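We use cookies to keep this site working and to count visits. Accept | Settings

Two-Arm Tea Station in a Shared Kitchen Workshop
Student project report, May 2026

1. Purpose

The goal of the project was to set up a small arm on a kitchen counter and have it carry out one ordinary task, making a cup of tea from a bag, using parts a student could afford or borrow. The work was done in the kitchen of the Rolleck shared workshop. We refer to the setup as Lulledex throughout.

Tea was chosen for the bag and its string. Most of our earlier practice tasks used rigid objects such as blocks and cups. A string bends, drifts and sticks to things, and the tag at the end of it weighs almost nothing. A gripper that handles a mug well may still fail on the tag.

2. Hardware

The arm is a Thevar kit with a parallel gripper. It was assembled at the workshop over two weekends. The base was leveled with paper shims before each session, as the counter slopes slightly toward the sink. A camera module is mounted on top of the arm. Its view is used for the last few inches of travel, and fixed cameras elsewhere in the kitchen cover the approach.

The power and signal lines were bundled into one cable early in the build. This was a mistake in one respect: the bundle is stiff, and its weight pulls on the wrist when the arm is fully extended. We left a long slack loop, which cut the pull but takes up counter space.

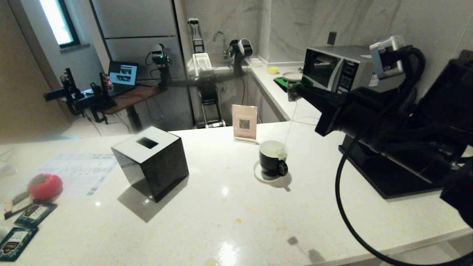 Lulledex project report
Posted by the author — second-year student, mechatronics; arm assembly and control code

3. Counter layout

The mug stands on a saucer near the middle of the counter. The saucer catches drips and also gives the camera a pale ring against the dark mug. On the white speckled surface the black mug is easy to separate from the background, but the mug's white rim is not, and the first version of the detector often placed the rim too low. We changed it to look for the dark body first and then search upward.

A tissue box, tea sachets and a tomato-shaped object were also on the counter during the work. We did not clear such things away. A kitchen that has to be emptied before the robot can run was outside the purpose of the project.

4. Control

Motion is planned in three stages: approach, close and lift. The planner runs on a laptop and sends joint targets to the arm through Plevico, a small message layer written for a previous course. Grip force is set by motor current. For the tag we used the lowest value at which the fingers would still close completely.

5. Tests

We logged 54 attempts at picking up the tag with the string hanging over the rim. Of these, 32 ended with the tag held and the bag raised clear of the mug. In 17 the fingers closed beside the tag. The remaining five were stopped by hand — in each case the cable loop had caught on the base.

Misses were more common in the afternoon, when daylight from the window was strong. Fixed exposure helped in the morning sessions and made little difference later in the day. We did not test under room light alone.

6. Open problems

The arm has no sense of whether the string is tight. If the bag sticks to the wall of the mug, the lift continues at the same speed and the mug can shift on its saucer. A current limit on the shoulder joint would be the simplest fix, and the code for it is written but untested.

The cable should be split into two thinner runs, with the power line clipped along the upper link. Replacement clips have been printed. The next round of tests will repeat the tag pickup with the new cable routing before any other change is made.

Related projects
Drawer opening with a single Thevar arm
Plevico message layer: setup notes
Printed finger pads, test results from December
Leveling a benchtop arm on an uneven surface

Contact | © Rolleck Shared Workshop | Back to top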